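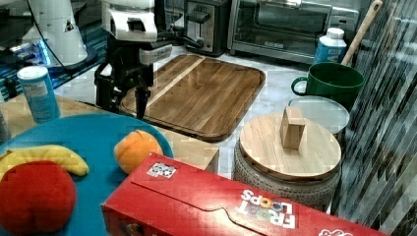 Plendera Housing Co-op - Shared Kitchen Club

How to Reset the Breakfast Counter

The counter gets used by everyone from the five a.m. rowers to people who consider noon an aggressive hour for toast. By midmorning it looks like a yard sale with crumbs. Resetting it takes 15 minutes if you work in order, and most of a morning if you start by alphabetizing the spices, as one member did in January.

What you need: two cloths, dish soap, a dry towel, and a mild willingness to move other people's things.

1. Start with the toaster

Look in the slots first. A forgotten slice is a common find, and it belongs to whoever gets there before it goes hard. Unplug the toaster, slide out the crumb tray if yours has one, and empty it over the trash. Over the sink is how we met the plumber.

Put the toaster back with the lever where you can reach it. Keep the cord behind or beside it, out of the path of anything you plan to slide.

2. Then the toaster oven

Let it cool. Wipe the glass door with a soapy cloth, then a plain damp one, then dry it. The handle needs more attention than the glass, being the part everybody touches with butter on their hands.

The top of the oven is not a shelf. Dish towels migrate there anyway, and a towel on a hot oven is a short story with a bad ending. Fold it and hang it up before you switch anything on.

3. Line up the back row

Canisters, bottles, and the jar with the white lid go against the wall, tall ones toward the end where they won't block the outlets. Wooden spoons stand handle up. Check that every lid is really on. Ott Kazlauskienė once lifted a full canister by its knob and we were sweeping oats until lunch.

Cereal goes at the far end of the row, bag rolled down, box closed.
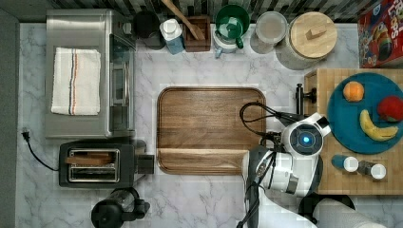

Small shakers are the exception to the back row. They get lost behind the canisters, so keep them on the front board, and stand them up when you're finished with them. They will be lying down again by evening. Accept this.

4. The boards

Scrape the big cutting board, paying attention to the groove, where tomato juice goes to retire. Wash both sides, even if you only used one, and dry it on its edge. It goes back flat in the middle of the counter with nothing on it. This is the step people skip, and then they're slicing bread on a stack of mail.

The butcher block gets a damp cloth and no soaking, ever. Oil it when it starts to look thirsty.

5. Fruit

One plate, on the butcher block. Bananas bruise if you bury them, so lay them along the side with the apples and oranges next to them. Don't build a pyramid. Edit Sárközi has a very nice one in her own apartment and you may go and admire it there.

Last, wipe the bare stretches of counter from back to front and dry them. Grind your coffee after all this if you can stand to wait, and if you can't, do step five again with the cloth.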